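Grivex Table Cell: demonstration unit and open day visits

The Grivex Table Cell is a bench-mounted picking station for teaching and small-scale trials. It comes as one enclosed unit with a black back wall, a single arm mounted from above and a dark matt work surface. The arm carries a gripper as standard. Code on request from Janel, our UK distributor.

Visitors can see the cell running at the Minami workshop. A session lasts an hour and is led by Tia Lightfoot, who also runs the operator training. She sets the table with kitchen things and toy food, starts the arm on an easy pick and then lets visitors choose the next item. You are welcome to bring an object of your own, provided it weighs less than 500 g. 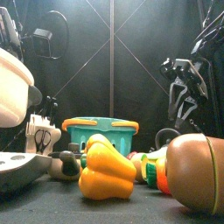
The Table Cell at work, with a yellow toy pepper, a teal basket and a knife block on the table.

Mixed tables like this are harder for the arm than a row of matching blocks. Rounded items can roll, and a basket with its handles folded down leaves less to get hold of. Misses do happen during a visit — the operator clears the fault at the side panel and the arm goes back to its start position.

What is supplied
Enclosure, arm and standard gripper
Work surface mat
Nillari control software, one seat
Mains lead and printed setup guide

Arm payload: 1,000 g
Height of enclosure: 103 cm
Warranty: 2 years, parts and labour

Toy food and kitchen items are not included. Spare finger pads are sold in pairs.

Open day places for June are booked through Janel. School parties should ask for a morning session — the workshop is quieter then and there is room for coats and bags. Step-free access is by the rear door.

Page last updated May 2023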